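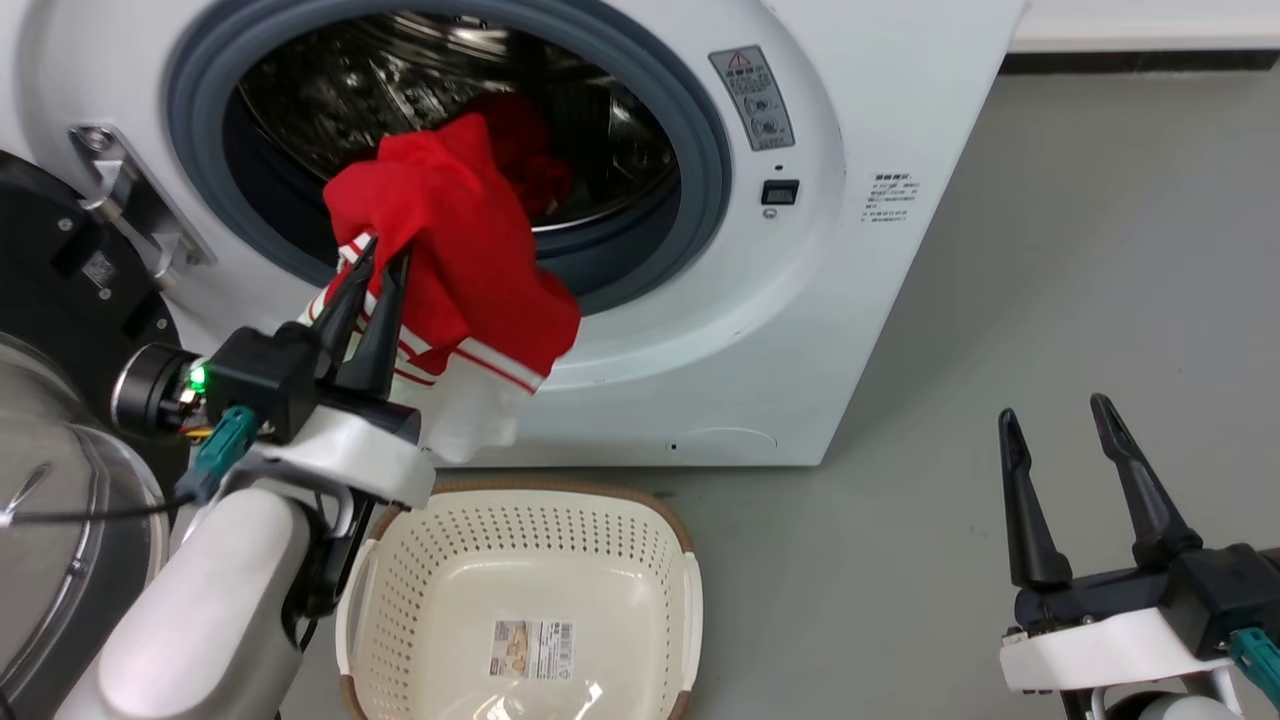
Bunmont Youth Soccer — fall update for the Fludow grant

Where we are

September went ok. 59 kids signed up, more than we planned for, so we went from two age groups to three. Practices at the Neltar Street field until the lights go off at 8. Solange Vasconcelos took the under-10s, Wellington Fontes has the older two groups until we find another coach.

Money

Goals and balls paid for. Field rental paid through November. Shirts came in under budget, the difference went to shin guards in small sizes. Receipts are in the shared folder, except the one from Dvorak Printing, still waiting on a corrected copy.

Travel is the problem. Bus quote went up again and three away games are left. We'd like to move money from the tournament line to cover it — please confirm by email, the bus company wants a deposit.

Not done yet

First aid training for coaches. Had a date, instructor canceled, looking for annother.
Parent survey. Written, not sent. Needs a Portuguese version, Solange is on it.
Second storage box for the field. Waiting on the city permit.

Next

Away games, then indoor sessions in the school gym if we get the hours. About 30 kids said they want to play thru the winter. Full numbers will come with the final report.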